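Section 4: Setting up your sorting spot

Now for the fun part! Once the Bremero shelf is up and level, you can start giving everything a proper home. Set aside an hour, put some music on and work through the steps in order.

1. Clear the surface and wipe it down with a damp cloth. Let it dry fully.

2. Bring out your wire basket and your plastic containers. Mixed colours are great, as you'll soon be reaching for "the green one" without thinking.

3. Stand the basket at the back, leaving 46 mm between it and the wall.

Note: If you have the 70 cm shelf, turn the basket so its short side faces you.

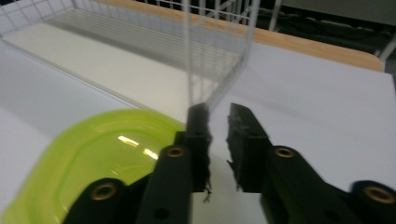 Eero Heiskanen
Home Set-up Guides, Bremero

4. Put a container in front of the basket. I love a see-through tint like lime green for this, and a rounded rim is kind on the hands when you're rummaging.

5. Sort the small stuff into the container first: pegs, clips, spare batteries still in their packs. Taller things go in the basket.

6. Try it for a week, then swap things over if you keep reaching past one to get to the other. My own favourite layout was the third go!

Caution: Don't hang the basket from the front rail. The rail is made for tea towels and will bend.

Caution: Keep plastic containers away from the stovetop and out of the oven.

Cleaning: Wash containers by hand in warm soapy water. Dry the wire basket straight away, paying attention to the corners where the rods meet.

Spare rail clips are part no. 997. See Section 5 for fitting them.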